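Ticket 2000: Greifer öffnet bei Teleoperation verzögert, Demonstrationen unbrauchbar
Status: in Bearbeitung
Gemeldet von: Natália Prata
Komponente: Torkley (Fernsteuerung), Anbindung Greifer
Priorität: mittel

Fehlerbild
Beim Vorführen der Aufgabe »Lebensmittel auf Teller ablegen« folgt der Arm dem Bediengerät ohne erkennbaren Versatz. Der Greifer dagegen reagiert auf den Öffnen-Befehl verspätet. Der Bediener hebt den Arm bereits wieder an, das Objekt hängt noch zwischen den Fingern und fällt neben den Teller. Schließen ist nicht betroffen.

Umgebung
Steuerrechner mit Flelus, Aufzeichnung über Sedgate. Regeltakt Arm 100 Hz, Aufzeichnung 60 Hz. Timeout Greifer 2000 ms (Vorgabewert, nicht verändert).

Reproduktion
Neue Episode starten, Objekt greifen, über dem Zielteller absenken, Auslöser loslassen. Der Fehler tritt nicht in jeder Episode auf. Bei kurzen Wegen zwischen Aufnahme und Ablage häufiger als bei langen.

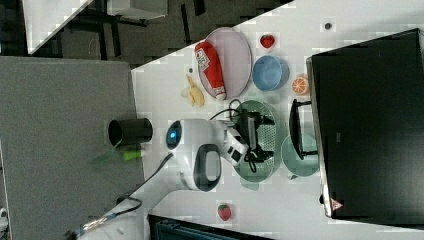
Zuletzt geändert: Juni 2024

Aufbau am weißen Tisch, Greifer über dem grünen ovalen Teller. Die Objekte sind Spielzeug bis auf die Plüschflasche auf dem rosa Teller, die im Griff nachgibt. Bei ihr ist die Verzögerung schwerer zu beurteilen, weil sich der Plüsch beim Öffnen mit ausdehnt. Für Vergleiche bitte Erdbeere oder Orangenscheibe verwenden.

Bisher geprüft
Kabel zum Greifer getauscht, keine Änderung. Handführung am Arm mit Greifertaste statt Fernsteuerung: Fehler tritt nicht auf. Damit scheidet die Mechanik aus – der Befehl kommt zu spät an. Im Protokoll von Torkley liegen Schließen und Öffnen in derselben Warteschlange. Steht das Schließen noch auf »nicht bestätigt«, wartet das Öffnen bis zum Timeout.

Vermutete Ursache
Die Bestätigung des Schließens wird nur gesendet, wenn die Zielweite erreicht ist. Mit Objekt zwischen den Fingern wird sie nie erreicht. Lange Wege verdecken das, der Timeout ist dann bereits abgelaufen.

Umgehung
Schließen mit Kraftgrenze statt Zielweite bestätigen lassen (Coelho-Treiber, Option im Greiferprofil). Danach Flelus neu starten, das Profil wird im Betrieb nicht neu eingelesen.

Offen
Betroffene Episoden aus dem November aussortieren oder den Greiferkanal nachträglich verschieben. Verschieben nur, wenn der Zeitstempel des Auslösers mitgeschrieben wurde – bei älteren Sedgate-Dateien fehlt er. Rückmeldung von N. Prata steht aus.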